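How to Move Your Points Before a Hotel Card Changes Its Program

If you carry a hotel credit card long enough, sooner or later you get The Letter. Mine came from Wostmont, and it said the card I'd had for years was moving over to the Flultulard rewards program. New name, new plastic, new chart. I did what I always do with mail like that, which is set it on the counter and put a coffee mug on it.

Don't do that! I've now gone through the whole thing start to finish, and it's pretty painless if you take it in order.

Step 1: Write down your balance

Log in and find your points total on the old program's own site as well as the card's site. They can be different, because points from your latest purchases may still be sitting with the card until the statement closes. I had 1,702 points showing on the card side that hadn't posted to the hotel side yet. Not a fortune, but I'd like to keep them, thanks. Take a screenshot of both pages and save them somewhere you'll find again.

Step 2: Check that your names match

This one nearly got me. My hotel account had my middle initial and my card account didn't, and the transfer form kicks you out if the two don't line up. Fixing it meant a phone call and 171 minutes of my life (yes, I looked at the call log afterward, and yes, most of that was hold music). Call early in the morning if you can. 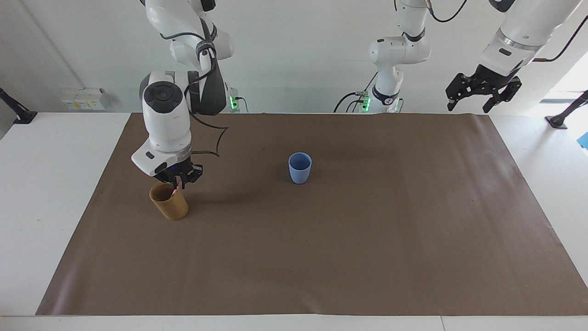
White robot arms over a brown mat on a white table.

Step 3: Link the old account to the new one

Once the names match, go to your new profile and look for the account linking page. On mine it was buried under "Preferences," then "Partners." You'll type in your old member number, get a code by email, and type that in too. The code expires fast, so have your inbox open in another tab before you start.

When it goes through you should get a confirmation number. Write it down next to the screenshots from Step 1. If a few hundred points go wandering, that number is what the phone rep will ask for first.

Step 4: Redo your autopay and your subscriptions

People forget this because it has nothing to do with points. My card number stayed the same but the expiration date and the security code changed, and some merchants pick that up automatically and some really don't. I went through two old statements with a highlighter and marked everything that bills by itself - streaming, the gym, my Gritport storage unit, the water bill. Then I updated them one by one with a snack nearby. My Nakamura parking pass was the only one that gave me trouble, and deleting the card and adding it back took care of it.

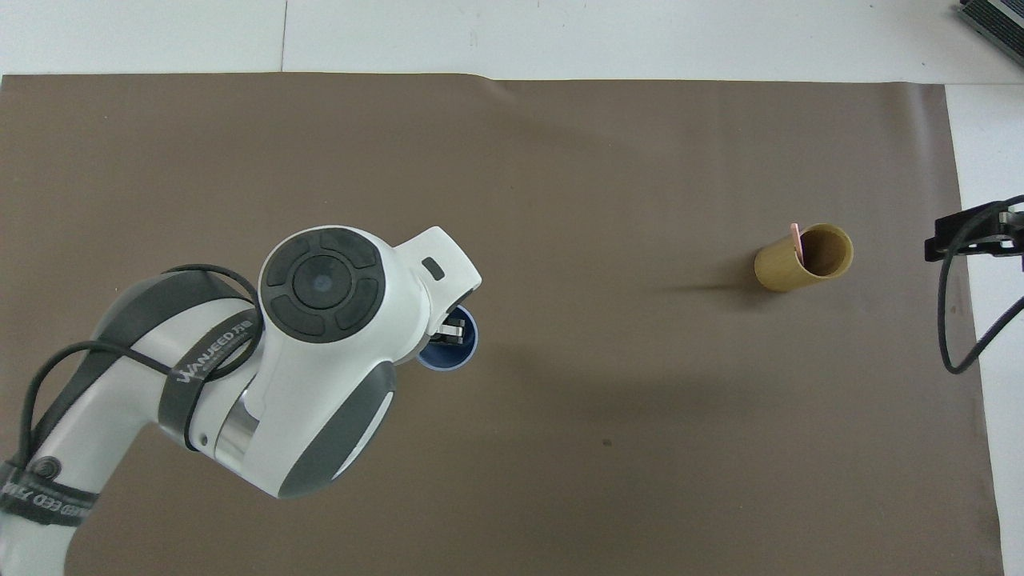

While you're in there, look at your own autopay for the card itself. Mine had carried over fine, but it was set to the minimum payment, and I have no memory of choosing that. I switched it to the full statement balance. Interest will eat up anything you earn in points, and quickly.

Step 5: Look at what your free night is worth now

If your card comes with a yearly free night, read the new rules on it before you book anything. The old certificate worked at nearly every place I liked. The new one has a points cap, and my favorite beach hotel costs 551 points more than the cap allows. You may be able to top up the certificate out of your own balance, so check for that option on the booking page. I could, and I did, and I'm going in the spring.

Step 6: Decide if you're keeping it

Put the annual fee on one side of a piece of paper and the stuff you really use on the other. Be strict about it. Lounge passes you've never touched don't go on the list. If the fee side wins, call and ask about moving to a no-fee version before you cancel, and spend or transfer your points first in case closing the card affects them.

I'm keeping mine for another year. The renewal date is on my calendar with a reminder set a month ahead, and the letter is finally in the recycling.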